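Water on a white table just moves around when I wipe it. What am I doing wrong?

Posted in Cleaning & Household
Asked by Savvas Lambrakis, Trarnville

We bought a big white table last May, matte finish, rounded corners, very handsome in the store. It has one flaw as a table, and that's liquids. Knock over a glass of water and it doesn't soak in, doesn't run off the side like a decent spill, it sits there in a lake. Then I wipe it and get a wider lake, plus a set of long streaks heading for wherever I was going with the cloth. By the third pass I've washed the whole table without wanting to.

I've been using a microfiber cloth from a pack of 5, the Huvton ones. They are soft and they are useless. My wife says I'm holding it wrong. Is there a way to hold a cloth?

Also, when it dries I get a faint outline where the puddle was. Regular tap water, nothing fancy in it. Table is a Sesness if that matters.

3 replies

Sarantis_Kitchen
paper towels

Evangelia Katsaros
Your wife is right, sorry. You're pushing the water when you should be letting the cloth drink it.

Lay a dry cloth flat over the deepest part of the puddle and leave it alone for a few seconds. Press down with an open hand. Lift it straight up, wring it out in the sink, put it back down on what's left. Do that until there's no pool, only damp. Now you may wipe, which I realize is the part you enjoy. Start outside the wet area and pull in toward the middle. If you start in the middle and sweep out, you get exactly the streaks you're describing.

On the cloths: did you wash them with fabric softener? It coats the fibers and after that they repel water about as well as a raincoat. Run them through a hot wash with no softener and a splash of white vinegar, then try again. If they're still hopeless, use an old cotton bath towel. I have one that's been retired from the bathroom since before we moved and it beats anything I've paid for.

A small puddle is one towel's work. For anything as big as this, fold the towel in half before you lay it down so there's enough thickness to hold it all:

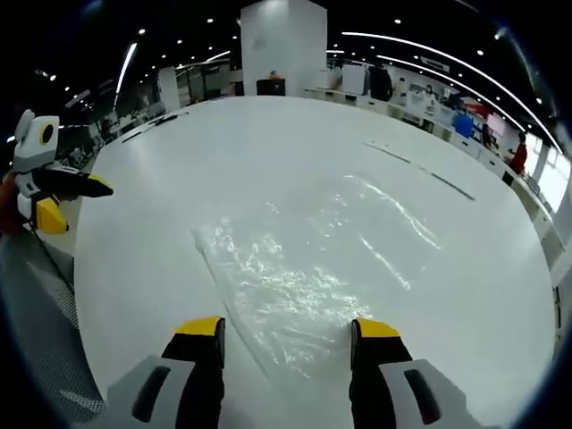 Clear liquid on a white tabletop, with the thin streaks trailing off from the main puddle.

The outline you get is most likely minerals from hard water. They end up along the edge as the puddle dries. Wipe with a cloth dampened in water and a little dish soap, rinse with a clean damp cloth, then dry it with another one. The drying is what people skip. I wouldn't put straight vinegar on the table until you know what the finish is, and keep scouring powder away from it, or you'll have shiny spots on your matte table and a whole new post to write.

M. from the hardware aisle
Agree with most of the above, but get a squeegee. The little kind for shower doors. Hold a towel below the table edge, pull the water over into it, done before anyone's found the paper towels. Rubber blade only, and check it for grit first. A rounded edge is annoying because the water runs off wider than you'd think, so use a bigger towel than seems dignified.

Savvas Lambrakis
Tried the lay-it-down-and-wait thing on Saturday with an old towel. Worked fine. I have been told not to discuss it further at home. And yes, there was softener in the wash.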